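Kelmendi Craft Supply
Home | Stamps | Collage Sheets | Paper | Tips | Cart (0)
Search the tips...

Workshop Tips: Cutting and Mounting Very Small Printed Pieces

These notes apply to printed collage sheets and stamped images where the finished piece is under an inch on its longest side. Larger pieces tolerate sloppier methods.

Paper

Use a smooth, uncoated cardstock for anything with legs, handles or narrow points. Text-weight paper curls as soon as glue touches it, and very heavy stock leaves a visible white edge that is out of scale with the image. If the sheet was printed on light paper, laminate it to a second sheet with a dry adhesive before cutting. Press the two together under a flat weight overnight. Trimming sooner tends to separate the layers at the corners.

Check the grain. Flex the sheet gently in both directions; it bends more easily along the grain. Long thin shapes such as fence rails, flagpoles and ladder sides should run with it.

Inkjet prints need time before handling. Leave them flat and uncovered for an hour, longer in humid weather. In July I leave them until the next day.

Cutting order

Cut interior openings first, while there is still a full sheet to hold on to. A window in a half-inch door is easy to remove from a page and very difficult to remove from a half-inch door.

Next, rough-cut the piece with a margin wide enough to grip. Then make the final outline cut, turning the paper and keeping the scissors still. For straight edges use a knife and a steel rule, and take two light passes. One heavy pass drags the fibers and rounds the corner.

Change blades often. I mark the date on the blade case with a pencil and replace the blade after 4 full sheets, or at the first sign of fuzz on an inside corner. Snapping off a segment costs less than reprinting.

Edges

White edges can be colored with a marker held nearly flat to the edge, moving from the back of the piece toward the front. Test on scrap first – some markers bleed through the face. Gray is a safer choice than black on vintage images. For brown or sepia prints, a chalk pencil works and does not bleed at all.

If the edge is rough, sand it before coloring. A 1000 grit sponge pad is fine enough for cardstock. Two strokes are usually sufficient.

Glue

Most mounting failures are caused by too much glue. Put a drop on a scrap of plastic, pick up a small amount with a toothpick, and dot the back of the piece at the corners and center. The Estus fine-tip bottle can be used directly if the tip is kept clean; store it upside down in a cup with a damp piece of sponge at the bottom.

For raised pieces, cut foam tape slightly smaller than the image and dust the exposed sides with cornstarch. The tape will otherwise collect lint.

Place small pieces with tweezers. Fine-nosed reverse tweezers, the type that stay closed until squeezed, put less strain on the hand over a long session. Hold the piece near its center of weight, lower one edge into position, and let the rest down.

Storage

Cut pieces should be stored flat in shallow trays or in the clear sleeves sold for coins. The Rostow sleeve pages I use have pockets large enough for a figure and its accessories together. Label the back of the page with the sheet number. I once spent an evening looking for item 3394, a set of shop awnings, because the awnings had been filed under the building they were glued to.

Keep a spare print of each sheet in a folder, unglued and uncut. Color matching from a second printing months later is unreliable, even on the same printer.

For tins and other metal surfaces, wipe with rubbing alcohol and let it dry before mounting. Paint with a Tenport matte primer if the tin has a glossy printed lid – paper glue does not hold on gloss for long.

51 comments | Share | Print this page
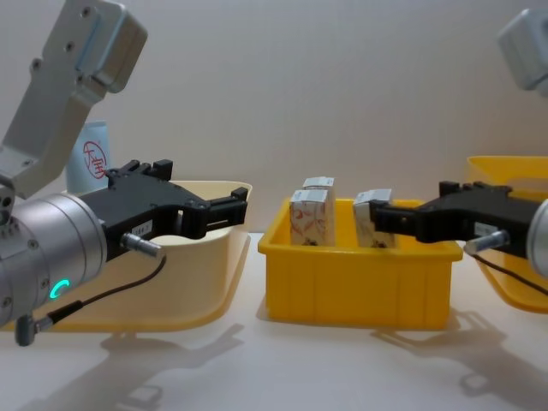
Primer needs a full day before paper goes over it. Two thin coats hold better than one thick coat, and a light sanding between them takes down any grit left in the surface.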